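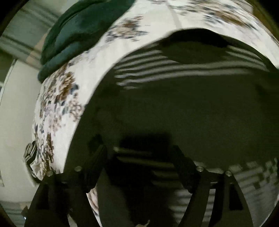 Floral bedspread with the green folded blanket on it.

**Minutes, guest house linen meeting, October, 10:00**

Present: housekeeping, laundry, front desk. Absent with notice: Fliner.

1. Minutes of the last meeting were read and accepted without changes.

2. Bedspreads. The white ones with small flowers in brown and blue will stay for the winter. Laundry has 23 of them on the shelf and asks that they are not mixed with the plain ones from Sudano.

3. Blankets. It was discussed if the green blanket should be put inside the closet or on the bed. Decision: on the bed, folded. Front desk was in favor, because guests ask for blankets late in the evening. Room 17 still needs one.

4. Order. Thepsuriya offered a price for 4 more blankets in the same green. Housekeeping will answer them before the end of the month.

5. Other. The key of the linen room must go back to the front desk after every shift.

Next meeting: November, same hour.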